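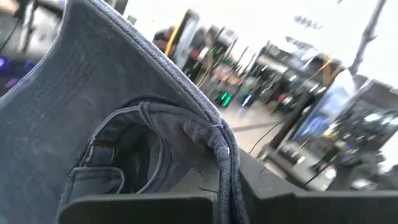
Roxana Radu escreveu às 9h40 que o boné azul acinzentado, o de ganga, continua a largar fiapos, que a fivela lhe parece manchada e que não sabe se deve devolvê-lo ao fornecedor ou tentar recuperá-lo. Pedia também que alguém lhe dissesse, de uma vez por todas, se aquilo pode ir à máquina.

**Pedido 1639 - Bonés, linha lavada**
**Loja:** Ardeleanu
**Estado:** em espera de confirmação

Bom dia, Roxana! Obrigado pela paciência e por ter escrito com tanto pormenor, que assim é muito mais fácil ajudar. Vou por partes, e desculpe se me alongo.

Primeiro o aspeto gasto: fique descansada, o tecido desta linha é mesmo assim, desbotado e macio, e o rebordo da pala leva aquele pesponto grosso que parece um cordão. Já tivemos clientes a achar que era defeito. O fio claro solto junto ao rebordo é que convém tratar. Não puxe, por favor (eu puxei uma vez, num boné meu, e lá se foi um bom bocado da costura). Corte rente com uma tesourinha de unhas e passe o dedo por cima para ver se a linha de baixo está firme.

Para os pontinhos claros na parte de baixo da pala, experimente isto antes de qualquer lavagem:

1. Rolo adesivo, sempre no sentido das costuras.
2. Escova macia e seca, sem carregar.
3. Se ainda ficar cotão, pano de microfibra mal humedecido em água fria.

À máquina, não. A pala pode perder a curva e depois é um castigo para a pôr no sítio. Se for mesmo preciso lavar, à mão, água fria, uma gota de Diltix, e secar à sombra com uma toalha enrolada dentro da copa.

Quanto à fivela, o tom acastanhado tanto pode ser do acabamento como escurecimento do metal, e daqui não consigo garantir qual dos dois. Passe um cotonete seco e diga-me se vem sujo.

**11h15 - Roxana Radu**
Cortei o fio e a costura está firme. O rolo tirou quase tudo, ficaram uns pontinhos junto à ponta que saíram com a escova. O cotonete veio ligeiramente castanho. Tenho mais 17 bonés desta caixa na prateleira e agora estou com receio de os pôr à venda assim. A fita de ajuste corre bem em todos, isso já vi.

**11h50 - Resposta do apoio**
Que bom que a pala ficou apresentável! Com o cotonete castanho já prefiro não arriscar, até porque a fivela fica atrás, encostada ao cabelo, e pode manchar a fita. Passei o assunto ao Valentin Fuchs, da Handen, e abri o pedido 1696 só para as fivelas, para não misturar tudo no mesmo sítio. Entretanto, peço-lhe que passe o cotonete em mais 4 bonés da caixa e aponte o resultado. Os que estiverem limpos podem ir para a loja.

**15h05 - Valentin Fuchs**
Recebido. Envio fivelas de substituição com a próxima encomenda de outubro. São de encaixe na mesma fita, não é preciso descoser nada. Roxana, guarde as antigas num saquinho, que eu gostava de as ver.

**15h30 - Roxana Radu**
Combinado. Dos quatro, só um sujou o cotonete, pus esse de lado com o primeiro. Falta-me saber se as fivelas novas vêm no mesmo tom - é que as prateadas não ligam nada com este azul.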